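The Gradville Bus

The bus from Gradville to Gollinham left at 5, and Ekrem Gökçe was on it with his mother's recipe box in his lap. He had not wanted to check it with the suitcase. It held index cards, most of them in her handwriting, and one envelope with 400 dollars that she had told him not to open until he had signed the lease.

He had signed the lease that morning. He still hadn't opened the envelope.

The bakery was in a part of Gollinham called Daza, after a mill that had closed before he was born. The last tenant had sold shoes. There was one long room with a sink in the back, and the landlord had agreed to leave the shelves. Rent was due on the first. Ekrem had written the figures in a notebook so many times that he no longer needed to look at them. After the oven and the deposit he had 2,539 dollars, and it had to last until July.

Across the aisle a woman was peeling an orange and putting the peel in her coat pocket. She asked him what was in the box. He told her recipes, and she asked what kind.

"Bread, mostly," he said. "Some things with cheese."

She said her sister lived in Daza and bought her bread at the gas station. He took out the notebook and wrote down the sister's street.

It rained past Vurnano. The driver stopped there for ten minutes and Ekrem stood under the station roof and called home. His mother wanted to know if he had eaten. Then she wanted to know about the tables. He had bought two from a church hall, and she had mailed him cloths for them, the checked ones from the summer kitchen. He said they had arrived. She told him to wash them before he put anything on them, and to iron them on the wrong side.

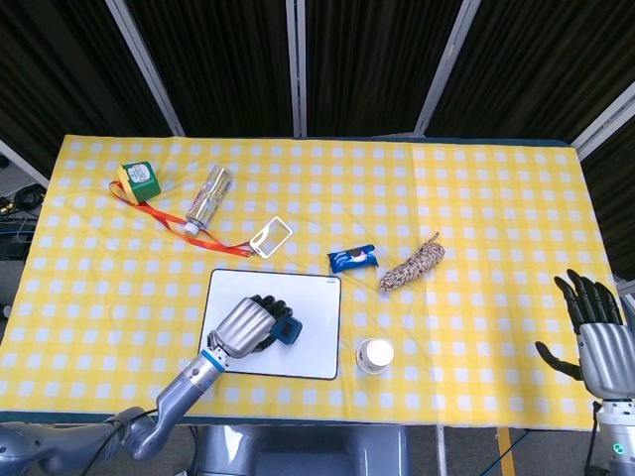
Yellow was the wrong color for a bakery, his aunt Sevim called out from somewhere behind her, and people would think he was selling lemons. His mother told her to be quiet. The two of them argued for a while about the bakery in their old town, which one remembered as blue and the other as green, and Ekrem held the phone and watched the driver finish a cigarette.

"I have to get on," he said.

"Did you open the envelope?"

"Not yet."

"Open it when you buy the flour," his mother said. "Good flour."

He got back on. The woman with the orange was asleep against the window. He sat down, put the box on his knees, and went through the cards until he found the one for the sesame rings. She had crossed out the amount of salt and written a new one, then crossed that out too. He took a pencil from his jacket and wrote at the bottom of the card, "Ask her."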